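Workshop notebook, bay two
19 October 2021

Long one today, so get yourself a coffee first. I want to get the brake judder on the Trodach van written down while it is fresh, partly for me and partly for Syahrul, who is going to pick it up on the road test and deserves better than my usual three words on the back of a job card.

The van came in with the complaint that the steering wheel shakes under braking from highway speed. The driver says it is fine in town, fine on the first stop of the morning, and gets bad coming down the long grade on the Bummont road with a load in the back. We fitted front discs and pads to this same van in March, so of course my first thought was a slightly guilty one. I went back through the book and found my own entry, which gives the odometer and the parts and says "good, no noise" and nothing else at all. No runout figures, no note on whether I cleaned up the hub faces. I remember being in a hurry that week (the lift in bay one was down) and I would bet a good lunch that I wiped the hubs with a rag and called it done.

Wheels off and discs still bolted up, the right side looked lovely. The left had a faint band you could feel with a fingernail, darker for part of the way round. I set the dial gauge up on the left and it was clearly moving more than I like, and then I marked the disc and the hub with paint, took the disc off, turned it half a turn and tried again. The high spot stayed with the hub. That was a nice moment, I have to say, because it meant the disc had not started the trouble, whatever state it is in now. Sure enough there was a crust of rust on the hub face between two of the studs, thin as a fish scale and about as easy to see. I must have clamped the new disc down right over it. 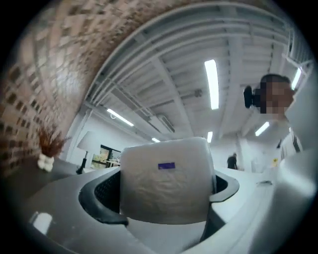 Roll still in its wrapping, purple label on the front.

Cleaned both hub faces properly, with the abrasive disc on the small drill and then a wire brush by hand around the studs where the drill won't go. Went over them with a straightedge afterward. Runout on the left came down to where the right side is, and I was so pleased that I made Ritu come out of the office and look at the needle barely moving, which she did very kindly, considering she had the phone in her other hand.

Now the question of the disc itself. I put the old left one back on just to see, and the hub is fine but the thickness varies around that dark band, so it will go on shaking until it is replaced. I talked it over with Ritu and we are doing both sides as a pair, with pads, at our cost. It was our job and I would like us to be the kind of place that says so. She has ordered from Goh because Silter only had one in stock, and she has asked the driver to come back at 300 miles so we can put the gauge on it again.

While it was up I checked the rest of the front end, in case I was being too quick to blame myself. Lower ball joints tight both sides, track rod ends good, wheel bearings quiet by hand. The slide pins on the left caliper were a bit dry but moving, so I cleaned and greased all four. Rear brakes have plenty left. The inside edge of the left front tire is wearing a little more than the outside, and I would like the alignment looked at once the brakes are finished, though I don't think it has anything to do with the shake.

Syahrul, for the road test: please bed the pads in gently first, several easy stops with some distance between them, and don't sit with your foot on the pedal at the lights while everything is hot. Then take it out on the Bummont road and come down the grade as the driver would. If you can borrow the ballast bags from the back shed, put them in, since he only gets it with a load.

One more thing for everybody. From now on I would like hub face cleaned and runout left and right written on the card for every disc job, even when the lift is broken and three people are waiting. I have penciled the two lines onto the blank cards by the kettle, and Ritu is going to get them printed in properly with the next batch.

Still to do: new discs and pads when they land, torque the wheels, alignment, call the driver.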